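We pulled into Cunmont a little before ten on a Wednesday, and I'd already eaten both of the rolls I packed for lunch. My sister-in-law drove. She'd been telling me about the Kotetti open day for two years running, and I kept having something else on, so when June came around she just put my name on the list and told me afterward.

Kotetti makes wool blankets. If you grew up in a drafty house you may have slept under one, the heavy kind with the stitched edge that scratches your chin. The mill sits right down on the river behind the old rail yard, and for one day a year they let people walk through while everything is running. And I do mean running! The weaving shed is so loud they hand you foam earplugs at the door, and even then you feel it in your teeth.

Our guide was Arben Mladenović, a loom fixer with a voice that somehow got over all of it. He took us through in a group of maybe a dozen, starting in the wool store, where the bales are stacked up to the rafters and the whole room smells like a wet sheep (in a nice way, I swear). Then it was scouring, then carding, which I could have watched all day. The wool goes in as a lumpy mess and comes off the other side as this thin gray web, like fog on a roller. A kid in our group asked if he could touch it and Arben said sure, go ahead, and pulled a strip off for him to keep.

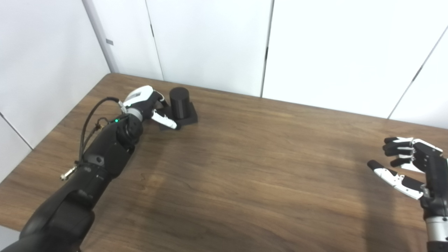 The little green light is on.

The dye house was my favorite. It's hot in there, and the floor is stained every color you can think of. They were doing a deep rust red for a batch called Poduval, a pattern they brought back after finding the old sample card in a drawer. The dyer keeps her recipes in a school notebook with a rubber band around it. She let us look at a page but asked us not to read it too closely, and I couldn't make out her handwriting anyway.

Upstairs is the mending room, with big north windows and long sloped tables. Every blanket gets pulled across and checked by hand for slubs and dropped threads. One of the menders showed me a flaw and I stared right at it and saw nothing - she had to put my finger on it.

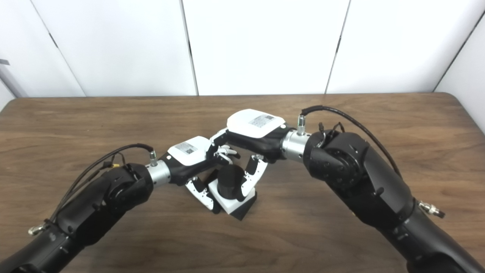

By then it was past noon and my feet were done, so we went looking for food. The canteen does a set lunch on open day, soup and bread and a square of Pamico, a local sort of almond cake with way too much sugar on top. I had two. The line was long but it moved, and we shared a table with a couple who'd driven roughly 60 miles to buy a crib blanket.

Which brings me to the seconds shop. Go early! By the time we got there the good stripes were gone and people were getting a bit elbowy around the throw bin. I came away with a green double with one wonky corner and 3 balls of leftover yarn I have no plan for. My sister-in-law bought nothing, then went back in from the parking lot and bought a rug.

Parking is free in the rail yard, but it's gravel and there are puddles, so wear real shoes. The stairs to the mending room are steep and I didn't see an elevator, so call ahead if that's a problem for you. We got home at six and the green blanket is already on the couch with the dog under it.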